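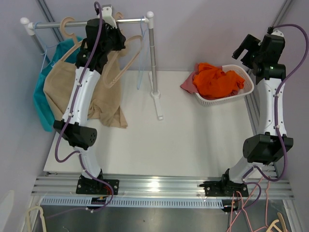 Ranger le linge : ce qu'un robot peut faire, et ce qui reste pour nous

Page de conseils de l'atelier Bitora, 2019-11-07

On me demande souvent si les machines savent déjà s'occuper du linge. Ma réponse est : un peu, lentement, et à condition que tout soit préparé pour elles. Depuis le mois d'août je m'intéresse aux essais avec deux bras, une tringle et des cintres, et j'en ai tiré quelques conseils pour les machines, mais aussi pour les personnes qui rangent à la main.

Mettre un vêtement sur un cintre demande deux mains. L'une tient le cintre, l'autre cherche l'encolure. Pour nous c'est un geste de 3 secondes. Chez Damau, ils ont noté 161 essais avec des chemises et des tee-shirts, et 73 sont arrivés jusqu'à la tringle. Le reste est tombé, ou bien le cintre est sorti par une manche.

Conseils pour le cintre

Choisissez un seul modèle pour toute l'armoire. Les cintres en fil plient sous un pull mouillé et ils s'emmêlent entre eux. Un cintre plus épais se prend mieux, avec une pince comme avec des doigts fatigués.

Passez le cintre par le bas du vêtement quand l'encolure est étroite. On tire moins sur le col, et il garde sa forme plus longtemps.

Laissez un espace de deux doigts entre les vêtements. Une machine a besoin de beaucoup plus, il faut compter une main entière.

Conseils pour le panier

Un panier bas et large est préférable. Dans un panier trop plein, on attrape toujours deux choses à la fois, et c'est encore la difficulté principale pour un robot : il ne comprend pas bien où finit une manche et où commence l'autre vêtement.

Sortez une pièce, posez-la sur la table, cherchez d'abord les épaules. Quand le tissu est en tas, prenez un bord et soulevez doucement, le poids fait la moitié du travail. 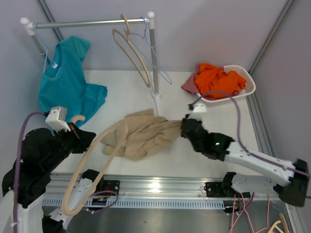 Kereama écrit sous la première version de cette page : « Chez moi le linge de cinq personnes doit être rangé avant le dîner. Si je dois préparer la table, le panier et les cintres pour le robot, j'ai fini avant lui. »

Je suis d'accord pour une maison. Pour une blanchisserie, où les mêmes chemises reviennent chaque matin, la question est différente, et la vitesse compte moins si la machine travaille pendant la nuit. Ukorham propose de commencer par les serviettes, qui n'ont ni col ni boutons. Cela me paraît raisonnable.

En attendant, gardez vos cintres dans une boîte près de la table, tous les crochets du même côté. C'est un petit travail à faire une fois, et il sert à tout le monde dans la maison.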